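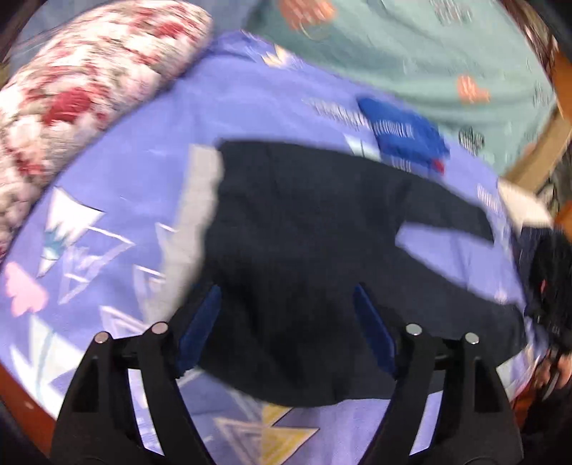

Zondcombe Mending Notes

Welcome, and thank you for stopping by! This is a collection of short written notes on mending everyday clothes, gathered from the people who come to our Saturday mending table in Zondcombe. It began as a shoebox of index cards and grew into a spreadsheet when Kenza Hamdy got tired of my handwriting (quite fairly, I think).

What's in it

There are 2,193 notes in all. Each one covers a single repair to a single garment, so a coat with a torn pocket and a missing button gets two rows. Of these, 1,812 have been read through by a second person and tidied for spelling. The rest are just as they were written down, and some of them wander a good deal, but I rather like them that way and would be sorry to see them trimmed.

The files

notes.csv is the main one, and most people won't need anything else.
words.csv lists the 297 sewing terms we use, with plain meanings. We say "waistband" for elastic and stiff ones alike, so do check the fastening column if the difference matters to you.
starter.csv holds 100 notes picked by Nouhaila Ait Ali as a gentle way in, mostly hems and buttons.

The columns

garment: what the mender called it. Shorts, cropped trousers and long trousers are kept apart, though people don't always agree on where one stops and the next begins!
fault: what was wrong, in their own words.
repair: what they did about it.
thread: the colour and weight, if anybody wrote it down.
minutes: the mender's own guess. Please take this one kindly, as we are a chatty lot and the tea break sometimes gets counted.
checked: yes or no.

Things to know before you use it

Knitwear is thin on the ground, because Arben Todorova keeps a separate notebook for darning and we haven't typed it up yet. Names and addresses have been taken out. A few notes from the first winter have no garment given, and we left those blank instead of guessing.

Sharing

Use the notes however you like, at home or in class. A mention of Zondcombe is always nice. If you spot a mistake, write to Kendra Kennedy with the row number and she will put it right in the next update, which we hope to have ready in May.

Last updated April 2, 2022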